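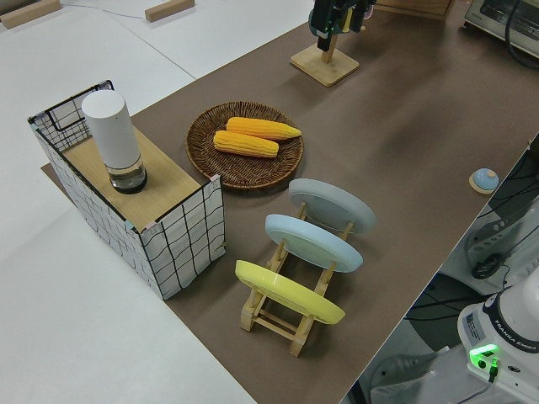
A reader of the previous version of this entry complained that a pepper mill is a table ornament with a part-time job, and that we had been far too kind to it. The editors have taken the remark under advisement and changed very little.

Pepper mill

February 16, 2022
By the Furdale Kitchen Encyclopedia desk
113 shares

A pepper mill (also pepper grinder) is a hand-held or motorised device for reducing whole peppercorns to particles small enough to eat and large enough to lodge between the teeth. It is a relative of the coffee mill, and a rival of the mortar and pestle, which does the same work with more effort and sends a fair share of the corns across the kitchen floor.

Mechanism

Most mills consist of a chamber, a shaft and a pair of grinding surfaces. The outer surface is a fixed ring with teeth on its inside; the inner one is a toothed cone that turns within it. Larger grooves at the top draw the corns down and crack them, and finer teeth below finish the job. The gap between the surfaces sets the coarseness. On traditional models this is adjusted with a knob on the crown, and the knob works itself loose during ordinary use, so that a mill set to fine on Monday's soup would be a gravel crusher by the weekend roast if left unattended.

Grinding parts are made of steel or ceramic. Steel cuts peppercorns cleanly but corrodes in contact with salt. Ceramic copes with both, and so is the usual choice for mills sold in pairs, one of which will be filled with the wrong thing sooner or later.

Electric mills place a motor and batteries above or below the chamber and can be worked with one hand. Some carry a small light, to illuminate the food in case the diner has lost track of it. The Pyo, a battery model popular in Furdale kitchens, has been praised for its even grind and criticised for a noise likened in one review to a dentist having second thoughts.

Size

Small table mills suit most households. Restaurant mills are another matter. The oversized mill, carried to the table by a waiter and brandished over the entrée, is often explained as an anti-theft measure, it being hard to leave with one under a coat. Others hold that the length is theatre. The two theories are compatible, and neither has done anything to settle how long the customer should wait before saying "when."

The Guvevent, a hand-turned mill with a side crank, was sold on the claim that 200 turns would season a stockpot. Owners have not disputed the figure, though several have asked why anyone would want to reach it.

Flavour

The case for grinding at the table rests on chemistry. The aroma of black pepper comes largely from volatile oils, which begin to escape once the corn is broken. The bite comes from piperine, a less flighty compound, and this explains why old pre-ground pepper can still make a person sneeze while tasting of cupboard.

Care

Mills should be kept away from steam. Shaking one over an open pot lets moisture into the grinding parts, where it combines with pepper dust to form a grey paste of remarkable loyalty. A dry brush will clear light build-up. Running a spoonful of uncooked white rice through the mill is a common remedy, though some makers advise against it.

Pink peppercorns are soft and slightly sticky, are not true pepper, and clog most mills if used on their own.

Comments (3)

My Guvevent is older than my marriage and has needed fewer repairs.

You left out the Fameter! It had a dial that told you how much pepper was left. So does looking inside, I suppose, but I was very fond of that dial.

Rice wrecked mine. Coarse salt in a ceramic one works a treat.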